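Andedis: a list of picture books about festivals

README, updated March

What this is

A plain list of 163 picture books about festivals, holidays and feast days, with notes. Started as a spreadsheet for one school library, got out of hand. Now one table plus a few small text files. Use it for choosing books, planning a display, checking what your own shelves are missing, whatever you like.

Not a shop, not a ranking. No cover scans and no page text in the download, only details and my notes.

Files

books.csv - the main table, one row per book
festivals.csv - names of festivals and the spellings I settled on
notes.txt - longer comments, by book number
changes.txt - what changed and when, patchy before version 3

Current version is 4. If you have version 2 or older please throw it away, the age column was shifted down one row and everything after the letter M is wrong.

Columns in books.csv

id: number, never reused even if a book gets dropped
title: as printed on the cover, in its own script
title_en: English title if there is one, otherwise my own rough translation in square brackets
language: main language of the text. Two languages are split by a slash
festival: matches a name in festivals.csv
age_from, age_to: my guess, see below
pages: counted by hand, includes endpapers if there's a picture on them
format: hardback, paperback, board, flap
read_aloud: minutes, one slow reading, no questions
seen: yes if I have held it, no if it came from a catalogue
comment: short. Long ones are in notes.txt

Empty cell means don't know. It doesn't mean none.

Where the books came from

Most from the Barrera branch library and the two schools that borrow from it. Next biggest lot from Urnov, the secondhand place, who let me sit on the floor with a laptop for most of a winter. The rest are catalogue entries, marked no under seen. Treat those with care, catalogue page counts are often rubbish.

About festival names

This took longer than all the rest. Same day, five spellings. I used whatever the book itself used first and then put the others in festivals.csv under also_called. So if you search for Lunar New Year you should also get Spring Festival and Chinese New Year, provided you search that file and not just the main table. Diwali and Deepavali are kept together. Eid is two festivals and a lot of the books don't say which, those are down as "Eid (unclear)".

General books that cover lots of festivals at once are marked "several". I haven't split them out. Would be nice, no time.

Ages

Guesses. Based on how much text is on a page and whether a child can sit through it. Publisher ages ignored because they all say 3 to 8. If you've read one with a class and my number is daft, tell me.

Known problems

- Too many winter books. Harvest festivals are thin and there's hardly anything for summer.
- Accents got mangled in some of the Spanish and Polish titles. Fixed the ones I noticed.
- Chinese titles are in simplified or traditional as printed, but the sort order is odd in some spreadsheet programs. Open the file as UTF-8 or you will get question marks.
- Reprints with a new cover are sometimes in twice. Ids 88 and 131 definately are.
- read_aloud is missing for anything in a language I can't read out loud, so nearly all the Tamil and Arabic ones.
- Board books: pages counted as sides in early rows, as leaves in later rows. Sorry. Will sort it.

Using it

Opens in any spreadsheet. Whole download is smaller than one photo so no need to be clever about it. For a display, filter by festival and then by format, hardbacks stand up on their own and paperbacks slide off. For story time filter read_aloud under 10 and check the comment, a few have an ending that upsets the little ones.

The Trurkix catalogue tool will import books.csv if you rename id to ref first. It drops the square brackets in title_en for some reason, so my translations end up looking like real titles. Watch for that.

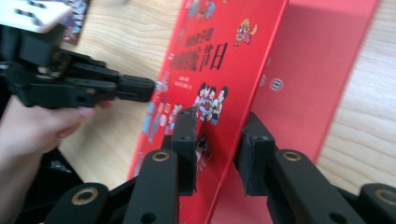 Corrections go in the issues page, one book per issue please, with the id. If it's a new book I need title as printed, language, pages and who published it, and say whether you have it in your hands or not. Next job is the board book page counts, then the accents, then more summer ones if anybody can send me teh titles.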